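Home Forums New Posts Members Help Log In
Search this forum Advanced search Go

Gikilcombe Community Board > Home and Workshop > White tabletops: two panels or one big one?

millpond_dan
4/1/24
I'm setting up a work table in the spare room and I can't settle on the top. The room is narrow and there is a turn at the head of the stairs, so a single panel the full length of the wall is going to be a fight to get up there. The other way is two white panels side by side on one long base. I've read that the seam drives people crazy after a while. I do paper crafts, some mending, and I eat lunch there more than I should. Budget is $237 for the top, the base is already built. Anyone living with a seam?

oakhill_re
I've had a two-panel top for years. The seam collects crumbs and that's my only complaint. I run a dry toothbrush down it every week or so. If you eat lunch there you will be doing the same.

The bigger thing is getting both panels level with each other. A tiny step will catch paper every time you slide it across. Put a straight board across the joint and check it in several places before you drive any screws. I only checked mine at the front and had to take the whole back half off again.

tabbycat95
Get the single panel. I had two pushed together and hated it. Every time I cut fabric the rotary cutter dropped into the gap. I ended up covering the whole thing with a mat, and then what was the point of a nice white top?

millpond_dan
Did you have them screwed to the same base, or were they two separate tables?

tabbycat95
Two tables. I guess that's different. They did drift apart when I leaned on one.

oakhill_re
That's very different. Two tables will always move. Two panels on one frame don't go anywhere if there is a rail under the joint. Dan, do you have a rail there?

millpond_dan
There's a crosspiece in the middle, 24 inches deep, same as the base. It's only as wide as a two by four on edge though, so each panel would have very little to sit on.

oakhill_re
Too narrow. Lay a second board flat on top of it, or screw a cleat on each side. You want the screws well back from the panel edges or the edges will chip.

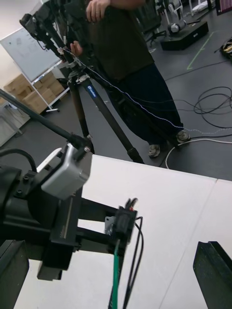 pinegrove
Cleats on each side, yes. I'd also put a couple of flat metal mending plates across the joint from underneath. They cost next to nothing at Hultel and they stop one panel from sagging when you put a sewing machine down near the seam. Drill pilot holes and put tape on the bit so you don't come up through the white.

tabbycat95
Ask me how I know about that last one. Different table, same mistake.

gravelroad
Has anybody tried filling the joint? I used white silicone on mine. Looked great the first month and then it went gray. I picked it out with a plastic scraper and left it open. I like it better open.

oakhill_re
Same experience with caulk. It picks up dirt from your sleeves. I wouldn't fill it.

pinegrove
I disagree on this one. An open joint on a table where you eat or use paint lets liquid down to the raw edges, and that's where panels swell. If you won't fill it, at least seal the two edges before you put them together. Clear varnish, two thin coats, let it dry overnight between them. I did mine with Pastero clear satin and spilled coffee hasn't hurt it.

gravelroad
Mine has been open for years with no swelling.

pinegrove
Do you eat on it?

gravelroad
No, it's a workbench. Fair enough.

millpond_dan
I'm leaning toward two panels now, mostly because of the stairs. Next question is color. How bad is white for showing marks? My wife thinks we'll regret it and wants a light gray.

tabbycat95
White shows pencil, ink, and coffee rings. Gray shows dust and dried glue. Pick what bothers you less. I like white for mending because I can find dark thread and pins on it. White thread vanishes, so I keep a dark placemat for that.

oakhill_re
Matte white hides scratches better than gloss, but it holds pencil marks more. A damp cloth with a little dish soap gets most of it. Stay away from the scouring powders. They leave a dull patch you can see from the door.

gravelroad
Also think about the light. I have a gloss white top under a ceiling fixture and the glare gives me a headache in the evening. In August with the sun coming straight in the window I have to pull the blind.

pinegrove
On price, the Poojary place out past the feed store sells offcut panels. Stock number 3710 is the plain white, if they still have it. You have to look them over because some have a chipped corner, but you can put that corner against the wall. I paid $95 for my pair.

millpond_dan
That's well under what I had planned. I'll go look. If I get two offcuts, is it a problem if they came from different batches?

pinegrove
Could be. Lay them next to each other by a window before you pay. One of mine was a little creamier and I swapped it.

tabbycat95
I still say single panel. Take the stair railing off for an afternoon.

millpond_dan
The railing is plastered in at the top. It's not coming off for a table. I'll get the two panels and seal the edges, and I'm going to leave the joint open to start with. I can always fill it later.

oakhill_re
Check the level at the back too.

Previous topic Next topic Back to Home and Workshop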